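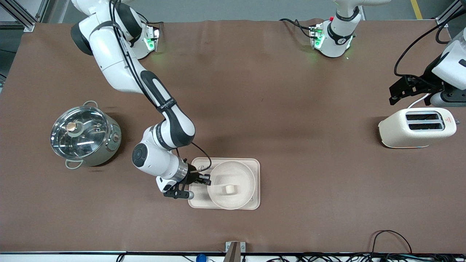
The rain readers of Otari

Every morning, before the kettle has finished, Jae-hoon Um walks down his garden in whatever shoes are nearest the door and reads a rain gauge. He has done it for 35 years. He did it on the morning after his wedding, and he did it with a broken ankle (his brother carried the torch, and was told off for leaning over the funnel).

"You can't go back for a missed day," he tells me, tipping out four millimetres of overnight rain on to the roses. "It's gone into the next one, and then you've got two wrong days instead of one."

Otari sits at the top of a narrow valley where the weather comes in sideways from the west, and it has kept a daily rainfall record for 117 years. The first pages are in brown ink, in a hand so neat you could frame it. The later ones are in biro, pencil and, for one damp spring, green crayon. I spent a very happy afternoon with the books spread across Jae-hoon's dining table, and I could have stayed a week!

What gets you first are the remarks. There is a column for them, barely two inches wide, and the observers have crammed it full. "Thunder at tea." "Hail, size of peas, then of sloes." "Fog so thick the post came twice." One August entry says only "At last", next to a reading of 19 mm, and you have to turn back three pages of noughts to see why.

Then there is the wettest day of all. The gauge at Otari took in 218 mm between one morning and the next, and the observer of the time had to empty it twice in the night to stop it brimming over. Down in Plasow, where the valley opens out, the river came up through the school and left a line on the cloakroom wall that has been painted round ever since. The figure was doubted for years. A second gauge at Herkier farm, on the far side of the ridge, had caught less than half as much, and people who hadn't been there felt that somebody must have misread the glass.

Jabari Mutiso has spent a good part of the last two winters on that question. He teaches geography in Plasow and came to the rainfall books by way of his walking, having been soaked on one side of the ridge and sunburnt on the other on the same day. He has gone through every heavy fall in both records and laid them side by side, and the same pattern turns up again and again. When the wind is a little south of west, wet air is squeezed up the valley, has nowhere to go but up, and drops nearly everything it holds on Otari. Herkier gets the leftovers. Swing the wind round to the north-west and the two gauges agree to within a few drops.

"I'd look at a page and be able to guess the wind," he says. "Then I'd check it in the remarks and there it was. I was running up and down the stairs telling my wife."

So the big reading stands, as far as he is concerned, and there are others nearly as lopsided. On one night in June the Otari gauge caught ten times what fell at Herkier, from a storm that sat over the head of the valley and hardly stirred until dawn.

We walk up to the ridge to see it for ourselves. The path leaves the lane by Byun bridge, climbs through bracken and comes out on a broad grassy top where you can look down both ways at once. To the east the fields are pale and stony. To the west everything is a deep, almost silly green, and the walls are so thick with moss that you want to pat them. I had read the figures by then, all those columns, and it was still a jolt to see them laid out as grass.

A shower found us on the way down, naturally. Jabari stopped to see which way the cloud was moving, and Jae-hoon, who had stayed behind at the cottage, had already written the time of the first drops on the back of an envelope when we got in. He puts short showers in the remarks even when they leave too little to measure. The word for that is "trace", and there are hundreds of them in the books, each one a person standing at a window.

He has been teaching the girl next door to read the gauge for when he is away. She crouches to get her eye level with the water, takes the bottom of the curve and calls the number back to him over the hedge. Her first entry is dated 4 June 2022. It says 0.6 mm, and in the remarks, in purple felt tip, "Drizzle. Snail in funnel. Moved snail."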